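Washing ribbed curtains or blinds without ruining the pleats?
Zudovgate Home Forum > Cleaning and Tidying

mapleandmop
Posted February 14, 2024
Hi all! We're giving the front room a proper going-over this month, and I've come to the part I always put off, the window side. Everything there has ridges, and every ridge holds dust. I've been at it with a vacuum brush for 20 minutes at a stretch and I still get gray fluff on my sleeve when I lean over. Do you wash yours or just keep brushing?

Jianguo Liang
Brush, top to bottom, always along the groove. My mother washed hers once and they came back looking like a dishcloth, bless her. And do the floor last, or you'll be doing it twice.

tansy_h
I'm going to disagree with Jianguo, kindly! A lukewarm soak in the tub with a spoonful of Mestance has never hurt mine, and I've done it 3 years running. Check the label first, of course, and hang them up damp so the weight pulls the folds straight.

Jianguo Liang
Well, yours must be sturdier than my mother's. I'd still try one corner before I trusted the tub.

mapleandmop
You're both lovely. We had two of us in there again today, and I think I'll try tansy's soak on the smallest piece and brush the rest.

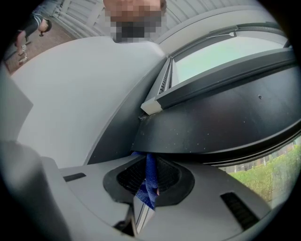
Sarmiento Street Housekeeping Club

tansy_h
Oh, I do like a brown floor in a room with a big window. Those lines in it will want the brush too, once the dust comes down. Are you taking everything off the window in one go?

mapleandmop
One piece at a time, I think, or I'll never remember how it goes back up. The floor can wait until the weekend.

Jianguo Liang
Good. Damp mop, well wrung, and go with the lines.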